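FOR IMMEDIATE RELEASE

Plullgate Opens Bottle Return Room and Asks Households to Bring Their Empties in a Bucket

06/12/2025 -- Plullgate, the neighborhood reuse store, is opening a room for the return of household bottles. From this month, every customer can bring used plastic bottles from the kitchen and the bathroom, sort them on a white table and leave them for collection. The service is free of charge and it is not necessary to buy something in the store.

The idea came from the customers. During a trial in March, Plullgate received 3,098 bottles from families who live near the store. Many of these bottles came in thin shopping bags which tore on the way, and a good part of them still had liquid inside. The staff spent more time on cleaning the floor than on sorting. After this experience the store decided to change the method and to recommend one simple thing that most homes already have, a bucket.

"A bucket stands by itself, it has a handle or a rim to hold, and when a bottle leaks the liquid stays in one place," said Qistina Mandagi, manager of the store. "We tried boxes, and we tried nets also. The boxes became soft after the first rainy day. With the bucket we did not have any problem which a little warm water could not solve."

How the sorting works

The customer puts the bucket in a corner of the table and takes the bottles out one after another, laying them on their sides on the free part of the surface. In this position it is easy to see what is left inside. Bottles which are empty go directly to the collection. Bottles which still have a rest of oil, vinegar, syrup or similar go first to the sink, where there is a funnel and a container for used cooking oil.

Caps should stay on the bottles. In the trial the loose caps were lost very often, and the company which takes the material prefers to receive them together. Labels do not need to be removed. The store asks only that the customer does not cover them with tape or other stickers, so that the staff can read what was in the bottle.

Soft packaging, for example the plastic wrap around refill packs, is also accepted, but it must be kept apart from the bottles. It can travel in the same bucket and be taken out at the end.
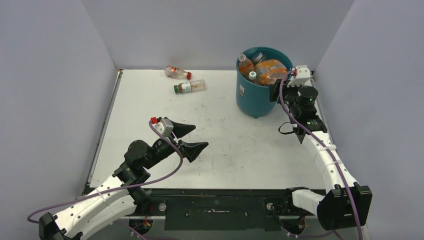
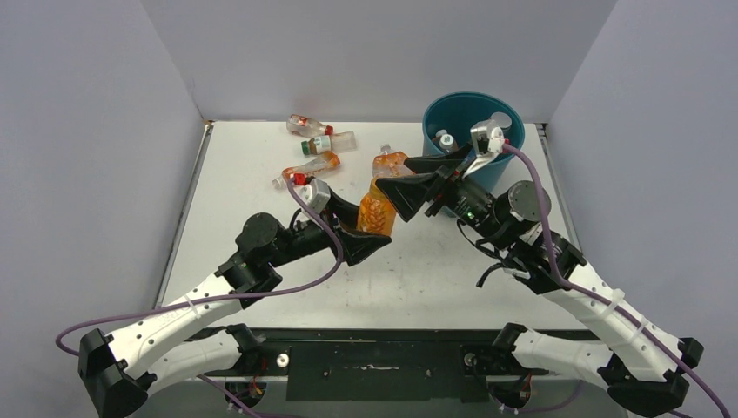 The white sorting table at Plullgate. In the first picture, two bottles lie beside the teal bucket.

A table that is easy to wipe

The table surface is matte white. The store chose this color because drops and dirt are visible on it immediately, and the customer can wipe them before leaving. Marks from daily use will appear with time and this is not considered as a defect. Cloths are available next to the sink and they are washed in the store every evening.

Plullgate asks customers to follow some small rules when they use the table:

Bring one bucket for each visit, with a maximum of 12 bottles inside.
Close all caps well before you leave home.
Do not stack bottles on top of each other on the table.
Do not bring glass, spray cans, paint or motor oil.
Take your bucket home again, or exchange it for a clean one at the counter.

The exchange of buckets is possible thanks to Sowah, a local supplier of cleaning articles, who gave 37 buckets to the store. They are lent without deposit. A person who takes one is asked to write a first name in the book at the counter -- nothing more is needed.

Collection and next steps

The bottles will be collected by Hondier, a regional recycling company, which has worked with Plullgate since the trial. The used cooking oil goes separately to Akia, where it is filtered and prepared for further use. Both companies have agreed to continue the service for the first eight months, and after this time the three partners will decide together if a second table is useful.

"We do not expect that people become perfect in one week," said Ms. Mandagi. "Somebody will forget to close a cap, and we will clean it. I prefer a family that comes with four bottles and a little mess to a family that stays at home with a full cupboard."

Schools and clubs who want to bring larger quantities are asked to speak with the staff before the visit, so that the table can be kept free for them.

About Plullgate

Plullgate sells used household goods, refill products and repaired kitchen equipment. The store also offers short courses on repairing and cleaning of small objects.

Press contact: Qistina Mandagi, Plullgate. Journalists can visit the sorting room by appointment.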